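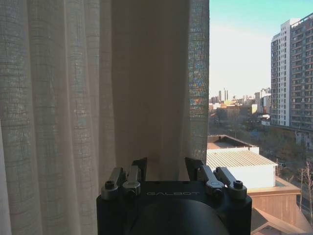 Sheer curtain with a heavier tan panel behind it.

Print this page | E-mail this page

When Should a Small Importer Buy Its Euros? A Comparison of Three Simple Rules

Final project report, Applied Business Statistics
Evaristo Villaseñor
Naltwood College
April 20, 2026

Why I picked this

I got into this subject through my part-time job. Two afternoons a week I help with the bookkeeping at Andrade Home Goods, a family business that sells curtains, table linens and bedding, a good share of it bought from mills in Portugal and Italy. The mills want to be paid in euros. The customers pay in dollars. Between those two facts there is a gap that my boss thinks about a great deal, usually out loud, and usually while I am trying to match receipts.

The way it works is that an order is placed, the mill sends an invoice, and the invoice gives a due date a few weeks off. During those weeks the exchange rate moves. If the euro gets cheaper, you are glad you waited. If it gets more expensive, you wish you had bought your euros the morning the invoice came in. My boss has a feeling for these things, or says so, and has gone back and forth over the years between paying right away and holding on for a better day. I wanted to see whether a plain rule, one that anybody could follow with a calendar and a cup of coffee, would have done better than paying right away every time.

I should say at the start that I expected the answer to be yes. I had read a fair amount about moving averages and I was rather taken with them.

The question

Suppose a business receives an invoice in euros and has 20 trading days to pay it. Which of these would have cost the fewest dollars, on average, and which would have given the fewest nasty surprises?

Rule A, "pay now." Buy all the euros on the day the invoice arrives.

Rule B, "wait for the dip." Work out the average closing rate over the last 50 trading days. Buy all the euros on the first day the closing rate is below that average. If that day never comes before the deadline, buy on the last day and put up with it.

Rule C, "split it up." Buy the euros in 5 equal parts, spaced evenly from the first day to the deadline.

There are of course many other things a business can do. A bank will sell you a forward contract, where the rate is fixed ahead of time, and larger companies use options as well. I left both out. Andrade has never used either one, and I had no way of getting the prices that a small customer would be quoted, and I did not want to build half the project on guesses.

The data

I used daily closing rates for the euro in dollars, downloaded through Eltix, the charting program that our department has on the lab computers. The export gave me 373 trading days. I would have liked more, but the student version of Eltix only goes back so far, and when I tried gluing on older rates from another source the closing times did not match and I got little jumps at the seam. After a weekend of trying to fix that I threw the older part out. I am still a bit sore over it.

The average in Rule B needs history behind it, so the early days in the file could only be used for building the average and could not serve as invoice dates. The last stretch could not be used either, as an invoice arriving there would run off the end of the data before its deadline. From the days that were left, I drew 175 invoice dates at random, without repeats, and ran all three rules on each one. Every invoice was treated as being the same size in euros, which makes the comparison cleaner than real life, where a spring order for table linens may be tiny and the fall bedding order makes everybody nervous.

How I did the calculations

Everything was done in a spreadsheet. For each invoice date I recorded the average dollar price per euro under each rule, and then the difference between Rule A and the other two. I looked at the mean difference, the spread, and the worst single case. I also made a column for what I called regret, meaning how much worse a rule did than the very best day available before the deadline. This last column was my boss's idea — she said that an average means very little to a person who has just paid too much — and I think it turned out to be the most useful thing in the whole file.

My first version had a mistake in it that I want to own up to, as it cost me a good deal of time and somebody reading this may be about to make it too. I had set the moving average to include the same day's closing rate and then had the rule buy at that same close. In practice you do not know the close until the day is over, so the rule was acting on something it could not have known. In the corrected version the rule looks at yesterday's close and yesterday's average, and buys at today's close. Rule B looked wonderful before the correction. Afterward it looked ordinary, and I had to rewrite my introduction.

What I found

On average cost, the three rules were close enough together that I would not want to put any of them ahead of the others. Rule B came out slightly cheaper than Rule A, Rule C sat between them, and the differences were small compared with how much the results bounced around from one invoice to the next. I ran a paired test on A against B and could not rule out plain luck. My instructor also pointed out, kindly but firmly, that my invoice dates overlap. Two invoices that arrive three days apart are living through nearly the same weeks, so they are not really separate pieces of evidence, and the true uncertainty is larger than my test says. I agree, and it pushes the answer further in the direction of "can't tell."

The spread was a different story. Rule C had clearly the narrowest range of outcomes measured against the average rate over the payment window. That is very nearly built into the rule, as buying on several days is itself a kind of averaging, but it was still good to see it laid out. Its worst case was milder than the worst case of either of the others. Rule B had the ugliest worst case. It came in a long stretch when the euro climbed steadily, stayed above its average the whole time, and the rule sat waiting for a dip until the deadline forced it to buy near the top. In that one case the euros cost roughly 5 percent more than they would have on the first day. For a shop with thin margins on a large order, this is the sort of thing people remember for years.

Regret told much the same tale. Under Rule A the regret was sometimes zero and sometimes quite painful. Under Rule C it was hardly ever zero, and hardly ever terrible.

I also noticed that Rule B very often did exactly the same thing as Rule A. Whenever the euro was already below its average on the day the invoice arrived, the rule said to buy promptly, and there was no waiting at all. So the waiting rule only really becomes a waiting rule when the euro has been rising, and it is then betting that the rise will turn around within a few weeks. Put that way, I liked it less than I did in the fall.

What I left out

Bank fees are the big one. Buying in five parts means five transfers, and if the bank charges a flat fee for each, a small invoice could lose more in fees than it gains in calm. I asked at Andrade what they pay and was told it depends on the amount and on who picks up the phone, so I left the fees out of the main table and only mention them here. Banks also do not give a small business the closing rate from a chart. They add a margin, and I have assumed the margin is the same every day.

The other weakness is that one stretch of exchange rates is one piece of history. In a period when the euro mostly fell, waiting would look clever, and in a period when it mostly rose, it would look foolish, and neither would tell you much about next year. I would like to run the same test on the Mexican peso and the British pound over the summer if I can get a longer file.

What I told my boss

I brought the charts in and we went over them at the back table. I said I could not find good evidence that waiting saves money, and that for the larger invoices I would split the payment if the bank will go easy on the fees. For the smaller ones I would pay when the invoice comes and stop looking at the rate. She liked the first part. As for not looking at the rate, we shall see. She has agreed to try splitting with the next big Portuguese invoice, which should come in May.

Thanks

I am grateful to my instructor for two very patient rounds of comments, to the Ovitz Learning Center for the extra lab hours, and to everybody at Andrade Home Goods for letting me talk about moving averages during lunch.

Print this page | E-mail this page

Reader comments

marlow_t: Enjoyed this. I do the payables for a small cheese importer and we split ours too, mostly for our nerves. Ask the bank whether they will waive the transfer fee if you schedule all the parts at once. Ours did after some nagging.

Second-year stats: Did you try a shorter average for Rule B? I would guess a faster one triggers sooner and gets rid of that bad worst case.

Evaristo: I tried one early on, but it was before I fixed the same-day mistake, so I don't trust it. I will rerun it with the longer file and post the result. Thank you for reading all the way down!

P. in accounting: The part about overlapping dates should be required reading for our section. I had the same problem in my gas price project and did not catch it until the night before it was due.

marlow_t: Also, please do the pound. We buy a lot of cheddar.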